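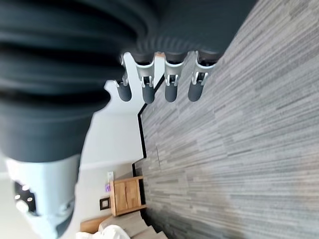
Carpet tiles are a joy to look after once you know how they go together, and this section gets you ready for your first spot repair with the Jilleck tile kit. The lovely thing about them is that one tired tile can come up and a fresh one go down in a few minutes! Start by getting to know your floor. With a streaky grey pattern, light and dark striations all running in lines, the seams are only faintly visible, so look for them from low down before you reach for any tools.

## 4.2 Replacing a single tile

1. Find all four edges of the worn tile and mark the corners with chalk.
2. Slide the flat lifter into a seam, 2 cm in from a corner, and ease it up gently.
3. Peel the tile back towards the opposite corner - slow and steady wins here.
4. Vacuum the bare patch and scrape off any old adhesive.
5. Turn the new tile over and find the arrow on its backing. Point it the same way as the arrows on its neighbours.
6. Lay it in dry first, stand up and have a good look at the stripes.
7. Happy? Lift it, press on the four Jilleck tabs and drop it back in.
8. Press firmly from the middle outwards.

**Note:** Keep a few spares from the same batch. Usha Varghese, who wrote our first fitting guide, stores hers flat under the stairs (never rolled), and they go down beautifully.

**Caution:** The lifter has a sharp front edge. Push it away from your free hand, and put the guard back on between tiles.

**Caution:** Don't use the tabs on a floor below 18 °C. Warm the room up first and leave the tiles in it overnight.

For larger areas, go to section 4.3.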